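Sorting Lunch Waste at Condon Hall — Group Report

Our project was on food waste in the Condon dining hall. Main question: do kids sort better when the bins are different colors? 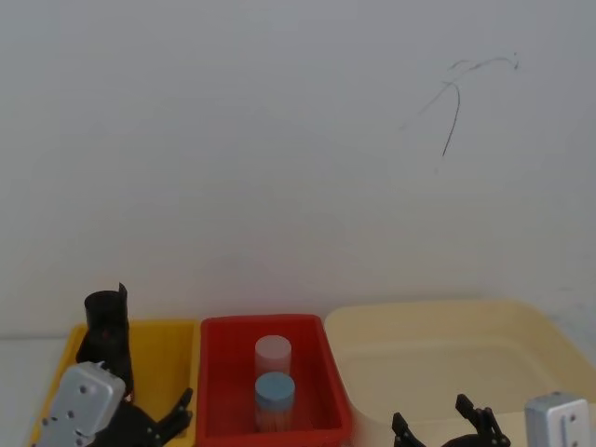
2 min read

We ran it over four weeks in September. First two weeks with the old gray cans, then colored ones. Compost went up, but so did the wrong stuff in compost — mostly forks and yogurt lids. Signs helped a little. People dont read signs at noon.
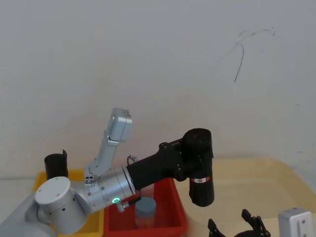
We also asked the kitchen at Trusside for their numbers, to compare. They only weigh trash once a month so not much use. Their line is shorter too, which probaly matters.

Problems: the scale died in week two, and seven lunches have no weights. We left those out of the graph.
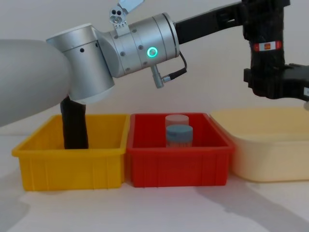

Three plastic containers on a white tabletop.

Next time — weigh everything twice, start earlier, and ask the little kids too.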